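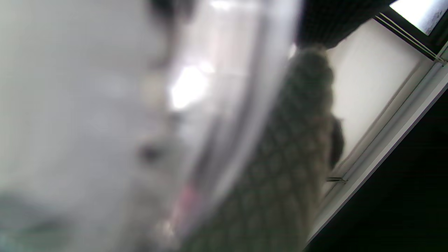
*Dark olive green, diamond bumps all over: our favorite kind of texture.*

# Pistico Pattern Swap: your questions

The Pistico Pattern Swap is a monthly get-together for people who love objects with a good surface: pineapple skins, quilted bottles, knobbly vases, hobnail jars, basket-weave pots, anything you want to run your thumb over. We swap them, borrow them, draw them and take clay impressions of them. These are the questions that come in most often, and we love getting them, so keep them coming!

## Coming along

**Do I have to bring something to swap?**

No. Plenty of people come the first time just to handle things and have a look, and they usually go home with a head full of ideas (and start eyeing up their own kitchen shelves). If you do bring something, you get a token for it, and the token is good for any piece on the swap table.

**When is it?**

The first Monday of the month, doors at 6:30 p.m. We skip January. November is the big one, with a longer evening and a second table for seasonal pieces. Pine cones, gourds, pressed-glass candle holders, the lot.

**Where do I go?**

Upstairs at the Drastent building. The side door is the one you want, and the elevator is to the left once you're in.

**Can kids come?**

Yes please! They're often better at this than we are. Glass pieces stay on the high table, and anyone under twelve needs a grown-up with them.

## What counts

**What kinds of texture are you looking for?**

Raised patterns are the most fun, especially ones that repeat: diamonds, scales, ribs, dots, braids. Pineapple-type diamonds are wildly popular and never stay on the table long. Flat printed patterns don't work so well for us, pretty as they are, because you can't feel them or press them into clay.

**Does it have to be old or valuable?**

Not at all. A thrift store find with a great surface beats a fancy smooth one every time. One of the most borrowed pieces in the library is a plastic juice bottle with a ribbed middle.

**Can I bring something chipped?**

Small chips are fine on ceramic, wood or plastic. Tell the person at the table so it goes on the tag. Chipped glass we can't take.

**What about real fruit and plants?**

For the drawing table, yes, and a real pineapple is a treat to draw. For swapping, no. Seed pods and cones are okay if they've been dried and shaken out.

## The lending library

**How does borrowing work?**

Every piece in the library has a number on its tag. Write the number and your name in the green book, take the piece home, and bring it back at the next swap. You can have 2 out at a time. If you're in the middle of a project and need another month, just say so.

**How big is the library now?**

We counted in the fall and got to 717 pieces, which made everyone on the sorting crew very happy and slightly worried about shelves.

**I'm looking for one particular pattern. Can you find it?**

Try us! The shelves go by pattern, not by material, so all the diamonds live together whether they're metal, glass or rubber. Polyxeni Stamatopoulos set it up that way and knows it inside out. Describe the bumps to her (round or pointed? ridges between them or grooves?) and she'll pull a few for you to compare.

## Clay, rubbings and care

**Can I take a clay impression of anything?**

Anything with a blue dot on the tag. Dust the surface lightly with cornstarch, press the clay on with the flat of your hand, and peel it from one corner. Deep diamonds hold on tight, so go slowly. If the clay tears, roll it out and have another go.

**My rubbing comes out smudgy. What am I doing wrong?**

Probably pressing too hard on paper that's too thick. Use thin paper and the side of a wax crayon, and tape the paper down before you start. On curved pieces, work in narrow strips. It's a bit fiddly the first time and then it's completely addictive.

**How do I clean clay out of the grooves?**

Let it dry, then use a soft toothbrush. Warm water and a drop of dish soap for whatever's left. Please don't use pins or knives, even on metal.

**How should I pack a borrowed piece?**

In the bag it came in, with a dish towel around it. Clear plastic tubs are great too, and we always have spares by the door.

**Who do I ask if my question isn't here?**

Leave a note in the green book or catch Polyxeni at the library shelves before 8 p.m.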